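Baked Corn Kernels, Yellow Bag (Blue Band or Green Band)
Wavier Pantry > Snacks > Crunchy > Corn, Mostly
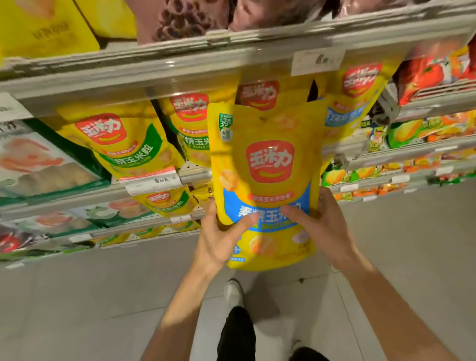
Tomomi Sakamoto wrote to ask whether we could please stop calling this popcorn in the newsletter, as she had served it to people who were expecting popcorn and there had been words. Fair enough, Tomomi. We've changed the heading, moved the listing out of the popcorn section and had a quiet chat with whoever writes the newsletter, who is also whoever writes this.

So, for the record: baked corn. It says BAKED CORN on the front in English, and 香烧玉米粒 in rather larger Chinese characters, and neither of those has ever claimed to be popcorn. Popcorn is what you get when a kernel loses its temper completely. What you're buying is a kernel that puffed up a bit, thought better of it and went crunchy. You eat them one at a time for the first minute and by the handful after that.

The brand is 玉米力, which comes out as something like "corn power". We have no opinion on the power. The logo is white characters on a red rounded square with a yellow smile under it, on a bag so yellow that our packing bench looks unwell beside it. If you've wandered the snack aisle of an Asian supermarket you may well have walked past it on the way to the prawn crackers. Go back.

BLUE OR GREEN?

We stock the blue band and the green band. They're separate lines in our system and you choose between them in the drop-down. The drop-down has no "surprise me" setting, despite several requests, but you can write SURPRISE ME in the order notes and we'll send whichever box is nearer the door.

Blue outsells green at our counter in Cestbridge. Online it's the reverse. We have stopped trying to work out what this says about people who leave the house.

If you have a strong preference, please use the drop-down and not the notes field. "The good one" is a real instruction we received in March, and it caused an argument out the back that went on through morning tea.

HOW IT'S SOLD

Single bag: yes, if you must.
Bundle of 4: all blue, all green, or two of each.
Mixed snack box: we'll put a bag in with your seaweed and your biscuits and wedge it so it travels upright.
Full carton: email first. We like to know who you are.

Prices are next to the button and move with the exchange rate, which we don't control, whatever the bloke who rang last week believes. Delivery is a flat $5 anywhere we deliver, and free if you pick up from the shop. Pickup orders are kept behind the counter under your surname. Please don't pick up under somebody else's surname.

WHAT TO DO WITH IT

Eat it out of the bag. It's a stand-up bag, so it will sit on a coffee table looking fairly composed until someone knocks it.

For those who feel a recipe is required:

Scatter a handful over tomato soup at the table. Do it late. Corn added early goes chewy and you'll have only yourself to blame.

Put some through a coleslaw in place of fried noodles. Same rule.

Crush a few with the flat of a knife and use them on macaroni cheese. They will shoot off the board. Put a tea towel over them, or keep a dog.

On vanilla ice cream, which sounded like a dare until we tried it. We're still talking about whether we liked it, and the tub is empty.

We don't recommend it for the cinema. It's a loud snack, and the quiet bit of a film always arrives just after you've taken a mouthful.

KEEPING IT CRISP

Once the bag's open, humidity is your enemy, and anyone who has lived through a Cestbridge summer knows how that goes. Squeeze out the air, fold the top over twice and clip it. A clothes peg will do the job. We sell the Kaneko bag clip, which does the same job as the peg and looks as though you planned it.

If you're the decanting sort, the Furner canister is the one we use in the shop kitchen. It's listed at 600 mL, the lid seals properly, and it fits in the narrow bit of cupboard beside the rangehood where nothing else goes. Label it. Plain golden kernels in an unmarked canister have been mistaken for something to be boiled, and the person who did the boiling would like it left there.

Don't keep it in the fridge. We've been asked, so now it's written down.

If it does go soft, spread it on a tray in a low oven for a few minutes and let it cool before you judge it. Results vary. We wouldn't bother with the microwave.

INGREDIENTS AND ALLERGENS

Read the panel on the bag you receive. We don't retype ingredient lists on this page, as recipes and labels can change between shipments and we'd sooner you trusted the pack than our typing. If you need the details before you order, email us with the colour you're after and we'll photograph the back of a bag from the current carton. Same goes for best-before dates. Someone will do it by the end of the next working day, or sooner if it's raining and the shop's dead.

A word for anybody with delicate dental work: it's crunchy. Test one kernel before you commit to the fistful. We are a grocer and can't help you afterwards.

RETURNS

Split bags are replaced, no fuss, if you send a photo of the split. Dented bags aren't faulty. They're bags. Opened bags returned on the grounds that "it wasn't popcorn" were accepted until we fixed the heading and are no longer accepted.

STOCK

Nearly 1,367 bags have gone out the door since we first listed this. The "nearly" is there because one was found behind the chest freezer during stocktake, and the two of us on duty can't agree on whether it was ever sold. It's no longer with us either way.

Blue: in stock.
Green: in stock, low.
Next shipment: on the water. When it lands we'll change this line, and not before, however nicely you ask.

The back-in-stock alert is at the bottom of the page. It sends one email and then forgets you exist. The newsletter is a separate tick box and is nowhere near as restrained.

PEOPLE WHO BOUGHT THIS ALSO BOUGHT

Kaneko bag clips, assorted colours
Furner canister, 600 mL, clear
Roasted broad beans, salted
Another one of these, the same afternoon

Page last updated 25/10/2025. Wavier Pantry, Cestbridge. Pack designs can change without anyone telling us, so the bag in your parcel may differ a little from the one shown. If it turns up and it isn't yellow, ring the shop.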